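Lab Methods for Non-Lab People
Handout 6: Bench layout, and how much of it to believe

Reading for this week: the Akia bench guide, sections 2 and 3, and the two pages by Asmaa Hajji on rack habits (in the course folder). Bring both, with your objections written in the margins.

1. Where the rules come from

Most of what you'll be told about setting up a bench is folklore. Some of it is good folklore. Tips go on the side of your pipetting hand, racks go in the middle, caps match the sample type. Ask the person telling you why, and you usually hear that their first supervisor did it that way.

The Akia guide claims that a "standard layout" cuts handling errors. Look for the source. There's one footnote, and it points to an earlier edition of the same guide. I don't say the claim is false. I say you can't cite it in your report.

The Lastton leaflet is worse. It says its layout was "proven over 2000 transfers" but gives no comparison group. If the same people had done 2000 transfers on a messy bench, would they have made more mistakes? The leaflet doesn't say, and I doubt they tried it.

2. What a small layout needs

For the May practical you'll work with very little: a closed box of tips, a clear rack, and a few capped tubes. Before you add anything else, be able to say what it's for.

Points to argue about in class:

- A clear rack on a dark surface. Hajji likes it for seeing the liquid level from the side. She's probably right about colored samples. With clear liquid against black I have my doubts, and you should test it with water before agreeing with either of us.
- A tube that's too thin for its hole will lean. People call this untidy. The real question is whether you can read the graduation marks on a tilted tube, and you can't do it well. Stand it up straight first, then read.
- One cap color for everything. It looks neat and tells you nothing about the contents. Labels do that job. If your label is small, write bigger.
- Lid on the tip box between uses. This is one of the rules I'd keep even without a study behind it. 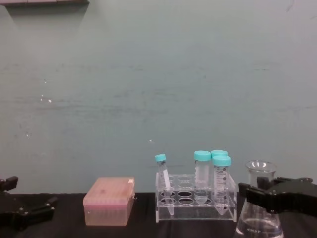
Fig. 1. Pink tip box, lid closed, and a clear rack holding four teal-capped tubes, with one slender tube at a slant.

Look at the figure and decide which of the rules above it follows. Then decide whether breaking the others would have cost anyone anything. Last year's group spent a whole session on the slanted tube and forgot to ask about the empty holes, where a spacing rule might matter more.

3. On spacing

Hiếu Đoàn's notes recommend leaving an empty hole between tubes so that your fingers don't brush the next cap. Sensible, but he also gives an error figure of 84 in 1000 without spacing, and I can't find out what counted as an error. Touching a cap? Picking up the wrong tube? Those are different problems. Treat the figure as a rumor until someone produces the tally sheets.

4. To hand in

One page. Pick a single layout rule from Akia, Lastton or Hajji. State it in your own words, say what evidence is offered, and describe a test you could run in an afternoon with the equipment we have. "It's common practice" doesn't count as evidence. A drawing of your bench is welcome, but mark which hand you pipette with.

Tubes and spare labels are in the drawer under the sink. Please put the racks back dry.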